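Search this list's archive
Go

Home | Archives | Subscribe | Thread Index | Date Index | Help

Clundcombe Neighbors List
Re: Snack table at the summer swap, and what to charge

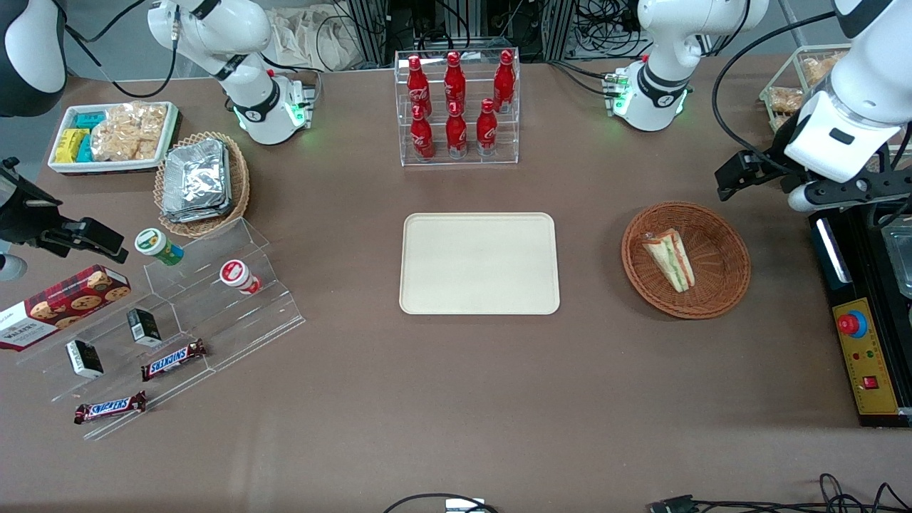 Packaged snacks and crackers in the white tray.

Date: May 27, 2018

I'm answering the message from Thursday in pieces, because it asked several things at once and I only have answers to some of them.

> Last year we lost money on food at the swap and I would like to know
> why before we do it again. Can someone who was there explain what
> was bought and what was left over?

I was there and I still have the receipts. We spent 800 dollars on food and drinks for the two days. Most of that was on the first day, when we bought sandwiches from the deli on Talavera Street. They came on big platters, and by two in the afternoon the ones left had to be thrown out. The packaged things did fine. Anything sealed that didn't sell went back into the closet at the hall and got used up at the January meeting.

So my answer is the sandwiches. If we had only put out sealed snacks, fruit and drinks we would have come close to even. People come to a swap to look through boxes of books and baby clothes. They want something they can eat with one hand. I don't think they will miss a sit-down lunch, and the diner in Ultmont is open all weekend for anyone who wants one.

> Do we still have to get the food permit from the county if
> everything is in a wrapper?

I called and asked. The woman on the phone said that prepackaged food with the label still on it does not need the temporary food permit, as long as we don't open it and portion it out. That means no big bowl of chips with a scoop. Individual bags are fine. Whole fruit is fine. Coffee is where it gets complicated, and she said to call back and ask for the inspector if we plan to brew it ourselves. I haven't done that yet. If somebody has a free weekday morning, please take this over. The office doesn't pick up after lunch.

Home-baked goods are under a different rule. They need a label with the kitchen address and the ingredients. We had four people bring unlabeled brownies last year and I would like us not to do that again. If you want to bake, write to me off list and I will send you the label sheet to fill in.

> I also think the prices were too low. We were selling at what we
> paid.

In a couple of cases we were selling for less than we paid. The small bags of crackers came to 46 cents each when I divided it out, and we sold them two for 75 cents. The bottled water was fine. The juice boxes lost money.

I would like every item on the table to be one dollar. It makes change easy and whoever is sitting there doesn't need a price list. Two years ago we had five different prices and a line going back to the door while people dug for dimes. A dollar is still less than the vending machine at the pool. If a family comes up short I would just hand the kid the crackers, as we always have.

> Where should we buy from? I heard the warehouse place in Briltness
> closed.

It moved. It's now behind the tire shop on the county road, in the building that used to be the carpet outlet. You still need a card to get in. Mine is good through the fall and I can bring one person with me. I was planning to go the Saturday before the swap, early, and I will need a second car. Drinks are heavy, and my back seat doesn't fold down anymore.

My draft list is below. I worked from what we ran out of last year.

Crackers, small bags, two cases
Mixed chips, one case (last year we had too many of the hot ones left)
Granola bars without nuts, two boxes
Bananas and small oranges, to be bought the night before in town
Water, four cases
Juice boxes, one case, the apple kind
Napkins, if the closet is out of them

I would skip soda. It didn't sell, and half of it ended up spilled on the floor by the children's books. I would also skip anything with chocolate. The hall gets very warm after noon even with both fans going.

> How many tables do we need this year?

We have 65 sellers signed up so far and the hall can't take more than that unless some of them go outside. I'd like to give the food just one table, along the wall by the kitchen door, and use the other one for sellers. One table was plenty before we added the sandwiches. Put the snacks in trays toward the back and leave the middle clear so there's room to set things down and make change. The cash box goes on the chair and not on the table. It got knocked off twice last year.

Please remember that the tables with the brown tops are ours, and the gray folding ones belong to the church and have to go back on Sunday night. They were short one in the fall and we got a phone call over it.

I still don't have answers on the ice. The hall freezer was making a noise in the spring and I don't know if anyone had it looked at. If it isn't working, we'll need two large coolers, and I own one.

Reply to the whole list if it's about prices or the shopping list, so that everybody sees it. For anything to do with baking labels or the ride to Briltness, please write to me directly. I'm going to put in the table count on Friday with whatever we have by then.

< Previous message | Next message | Back to thread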